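Grurik build FAQ

Is this a kit?
No. Grurik is my own project, put together over a lot of evenings at Werkar, the shared workshop, and then at home. The code is up to 2,764 lines and I'm not proud of all of them!

Why practice in a bathroom?
The counter is stone, the sink is a big hole to stay out of, and there's a huge mirror to confuse things - you don't get that on a workbench. 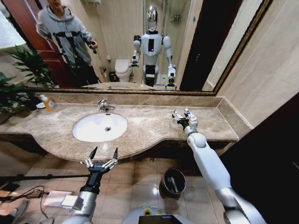

I do keep the practice sessions short, 16 minutes tops, then I stop and go over the logs.

What does it pick up?
Toothpaste tubes, mostly. They're light and cheap, and I don't mind if one gets squashed. Chia-jung Chung talked me into trying them (I wanted to start with cups).

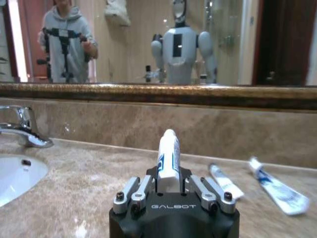

Can I get the code?
Soon, I hope. I still have three bugs from December to fix, so check back after 18th March.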